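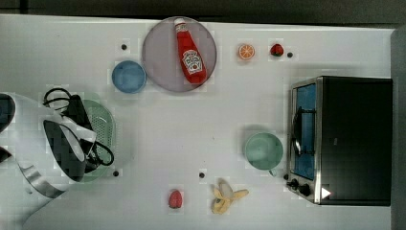

Shared kitchens run on labels, and my project for Tidham's Everyday Life course was to find out how people in one dorm decide what belongs to whom. I'd been living in Sadell Hall for a year by then and I'd already had opinions (strong ones) about the milk. What I hadn't thought about much was everything that isn't milk. Take a ketchup bottle like the red one lying on its side on the plate, white cap at one end and a label with printing on it, but no name that I can make out. In our kitchen a bottle like that would be fair game by dinnertime, and the person who bought it would probably never mention it. A yogurt, though? People write emails about yogurt. I wanted to know where the line was and whether everyone drew it in the same place.

Laurinda Simões was my partner for the first half and did the floor map and most of the door knocking. She switched sections after midterms, so the writing is all mine and so are the mistakes.

How I did it

Sadell has 8 kitchens. I picked two of them, the one on my floor and the one right below it, mainly so I could get there in socks. Between them they serve 40 residents, and I tried to talk to every one of those people at least once. I didn't manage it. A few never answered the door, and one guy told me very politely that he only ate at his girlfriend's and had no views.

I used three things:

A short paper survey with a list of foods, where you marked each one "ask first," "just take some" or "never."

Longer talks with anyone who said yes, usually while they were cooking, which I'd recommend to anybody doing this kind of project. People who are stirring something will tell you a lot more than people sitting across a table from you.

A notebook. I sat in the kitchens in the evening and wrote down what I saw people say and do about food that was not theirs. Everybody knew I was doing it. Our instructor, Nafula Sang, made us put a sign on the door with our names and what the project was for, and anyone could ask to be left out of the notes. Names in this report are used with permission, and everyone else is just "a resident."

I should say that the sign changed things. For the first couple of evenings everyone was on their best behavior and I wrote down nothing except what they were making. One resident held up an egg and announced "this is MY egg" to me across the room. After that it wore off, or I think it did.

What people said on the survey

The survey was the least interesting part but I'll do it first. Salt was "just take some" for pretty much everyone. So was cooking oil, up to a point, and the point was olive oil. Meat was "never." Leftovers in a container were "never," and several people underlined it. Fruit was all over the place! Bananas were more takeable than apples and I still don't know why. One resident wrote next to bananas, "if it's spotty you're doing me a favor."

Condiments had the messiest answers of anything on the list. Most people marked ketchup and mustard as "just take some." Then in the space at the bottom, where I asked if anyone had ever taken something and bothered them, condiments came up again and again. So the same people who said take some were annoyed when somebody did. I went back and asked about that, and what I got was that taking some is fine and finishing it is a crime. Faizal Entili put it best: "You can have any of it except the end."

I really like that, and it ended up changing my whole project. My question going in was about which foods are shared. After talking to Faizal I started asking how much of a thing you could take before it counted as taking.

The ends of things

Once I was asking about amounts, people had rules for everything, and they were surprised to hear themselves say them. Cempaka Siregar told me she never uses more than a spoonful of anybody's chili paste and never takes any at all if she can see the bottom of the jar. She'd never told anyone that. She'd never been told it either – she just assumed it was what a decent person did. Then she said her floor neighbor broke this rule constantly, and when I talked to the neighbor (who asked not to be named) she had a completely different one, where you can use up whatever you want so long as you buy the next one. By her own rule she was the most generous person in the kitchen. She had bought the last 2 jars!

So you have two people who both think they're being fair and both think the other one is kind of a mooch. I wrote these down as the "leave some" rule and the "replace it" rule. Of the people I had longer talks with, most leaned toward leave some. The replace it people tended to have grown up in bigger households, but I only noticed that late and didn't ask everybody, so please don't take it as a finding.

Édgar Carhuamaca was the one person who didn't fit either. He'd grown up helping in his aunt's restaurant and thought the whole thing was silly. His view was that a kitchen should have a shelf that belongs to the kitchen and everyone should quit worrying. He'd even tried it. Last December he put out a box with rice, onions, soy sauce and a bottle of hot sauce and wrote HELP YOURSELF on it. According to him it sat there almost untouched until break. People walked around it. When I asked others about the box they remembered it well, and what they said was that they didn't know who to thank, or that it felt like a test.

I think that's the most useful thing I heard all semester. Everyone will borrow a squirt of something from a person they know, and hardly anyone would take an onion from a box that was meant for them. Borrowing seems to need a somebody on the other end, even if you never speak to them about it.

Labels

Back to labels, where I started. I copied down what was written on food in the two kitchens over the course of the project and ended up with almost 150 of them, not counting repeats by the same person on the same thing. Most were only a first name or a room number. The rest fell into a few types. Some had a date. Some had a threat, usually a joking one ("I have counted these"). Some gave a reason, like "for my lab lunch, please no." And a small group gave permission, such as "open, use it," nearly always on something close to going bad.

What got me was the stuff without labels. Condiments in the fridge door almost never had a name on them, including ones people had complained about to me. I asked why and got shrugs. A resident downstairs finally said that writing your name on a bottle of mustard makes you look cheap. Writing it on chicken doesn't. So there's a price below which you're not allowed to look like you care, and that's exactly the stuff that gets used up and causes hard feelings. I asked a few people to guess at the price and they couldn't, though they all agreed it existed.

Where I got my background reading

We had to tie our project to at least one reading from the course packet. I used the unit on gift giving, which is mostly about much grander things than mustard, but the idea that a gift sets up something owed fit the box story really well. I also looked at the housing handbook, which has one line on kitchens telling residents to "respect the property of others." That's it. Everything else we made up ourselves.

What I'd do differently

I would start with amounts and skip the list of foods, or at least make it way shorter. I'd pick kitchens farther apart. Mine share a stairwell and a lot of friendships, and I suspect they also share rules. I'd also want to be there at the start of the year, when nobody knows each other yet and the rules must be getting worked out somehow. By the time I showed up it was all settled and people could only tell me about it secondhand.

I'd ask about dishes too. I left dishes out on purpose to keep the project small, and then every single talk ended up at dishes anyway. There is a skillet on my floor with a history long enough for its own report.

Thanks to everyone in both kitchens for putting up with the notebook, and to Laurinda for the map. Édgar says he's putting the box back out in December and this time he's writing his name on it. I've promised to take an onion.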